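Void fill, and what I now use for it

17 November 2024

I ship used camera lenses and small bench instruments, mostly one box at a time. In March I had two damage claims in the same week, both for items packed in air pillows, and both turned down by the carrier on the grounds of insufficient packaging. I reread the packaging terms, decided the carrier was right, and changed the way I pack. These notes are mostly for my own reference, but a few people have asked for them.

What the fill has to do

There are two jobs here and they get mixed up. Void fill keeps an item from moving inside the box. Cushioning slows it down when the box is dropped. A material can be good at one and poor at the other. Air pillows are decent void fill for light goods. Under a dense item with corners they shift, and the item works its way down until it rests against the cardboard. I opened one of the returned boxes and found a power supply sitting directly on the bottom flaps with every pillow above it. None of the pillows had burst.

A heavy item needs something that locks together. Paper does this if it is crumpled properly. Loose peanuts do not.

Paper weight and width

I tried three papers. Newsprint is cheap and soft, but it goes flat under load and leaves ink on anything light-colored. White packing tissue is fine as a first wrap and useless for anything else. Kraft is the one I kept. Lighter kraft crumples easily and makes a springy pad. Heavier kraft holds its shape better but is tiring to work with by hand, and its creases are stiff enough to mark soft plastic.

The roll I have now is from Bednarek, unbleached, in the lighter of the two weights they sell. The Candau paper I used before it was slightly smoother and tended to unroll itself in the box. I would buy it again for flat wrapping. For fill, I want the rougher surface.

Width matters more than I expected. A narrow roll makes small pads that migrate. A wide one makes large pads that bridge over gaps and leave empty pockets underneath. Mine is a little wider than the boxes I use most, and I tear the sheet in half for corners.

Crumpling

The common mistake is to squeeze the sheet into a hard ball. A hard ball has already used up its travel. When the box is dropped it passes the load straight through to the item, and it leaves large gaps between itself and its neighbors.

The method I settled on:

Tear a length a bit longer than your forearm. Tear it, do not cut it. The ragged edge catches on the next piece.

Gather the sheet loosely along its length so that it forms a rope with air in it.

Fold the rope once and give the loose end a half twist to hold it closed. Stop there.

Press the pad with a flat palm. It should give and come most of the way back. If it stays down, open it and start over, or use it for the corners.

I make up a batch before packing. Making pads with the item already in the box leads to impatience, and impatience leads to hard balls. 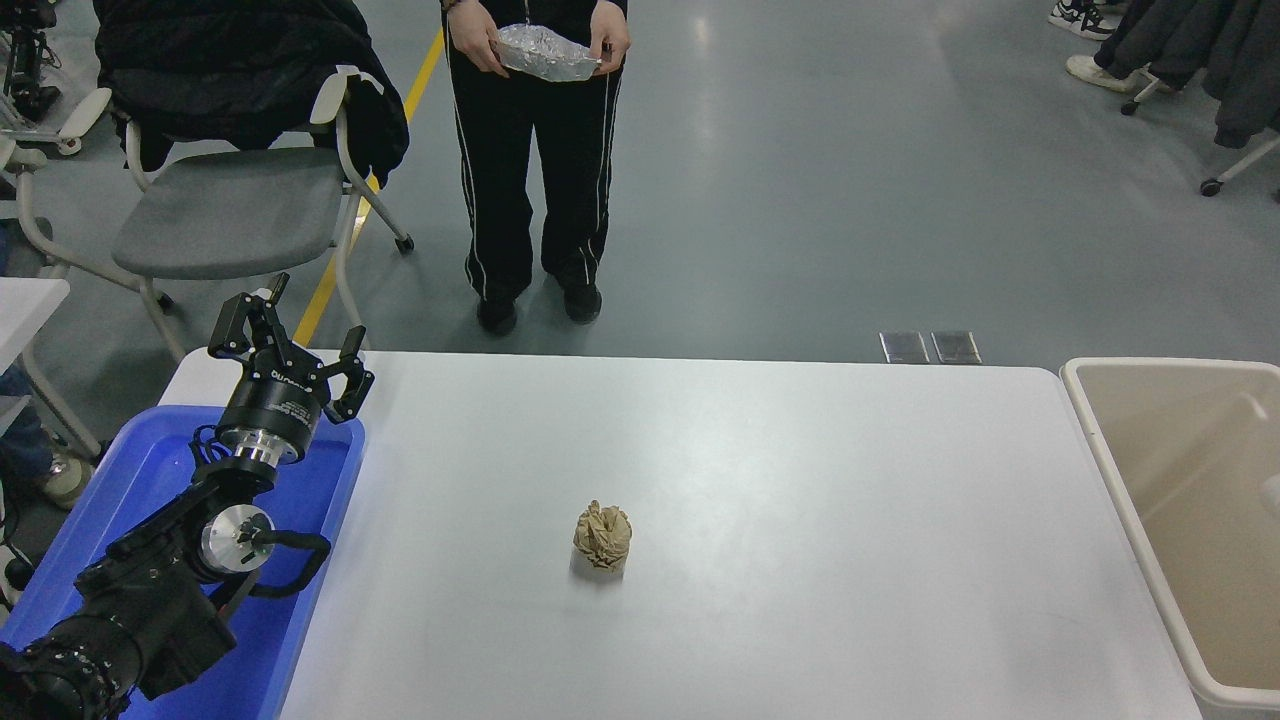
Filling order

Bottom first, and deeper than looks necessary. The bottom layer will compress under the item overnight, before the carrier has touched it. I set the wrapped item on the layer, press down with both hands, lift it out, and add more where it sank.

Sides next, with the pads standing on end so the folds run vertically. Push each one down until it touches the bottom layer. Then the corners, with the half sheets.

The top layer goes in proud of the rim. The flaps should need light pressure to close. If they bulge after taping, take one pad out. A bulging box gets stacked badly and the tape seam carries a load it was not made for.

Shake test last. Hold the box near your ear and move it sharply in each direction. Any sound at all means it gets opened again. Paper rustle is allowed, a thud is not.

Double boxing

For anything with exposed glass I use two boxes with paper between them. The inner box is filled tight so nothing moves. The outer gap is filled more loosely, as that is where the deceleration happens. I leave a gap of 2 inches on all sides. Less than that and the boxes act as one thick box.

Cost and weight

Paper is heavier than air, and for a box near the edge of a rate bracket this can matter. My last order to Prustitz weighed 1593 grams packed, of which the lens and its wrap were 813. The remainder was two boxes, paper and tape. With pillows it would have been lighter, and it would have cost less to send. I have accepted this.

A roll also takes up more storage than a bag of flat pillow film, and it wants to be kept dry. Mine stood against an outside wall for one winter and the outer layers went limp. Limp kraft crumples quietly and has no spring left in it. I used those layers for masking while painting a shelf.

Results so far

No claims since the change. I do not ship enough for that to prove much. The longest route so far was to a buyer in Gandudville, 7 days in transit with one corner of the outer box crushed flat on arrival. The buyer sent photos of the corner and of the inner box, which was square.

Next I want to compare a honeycomb wrap against tissue for the first layer. The sample I ordered has not come yet.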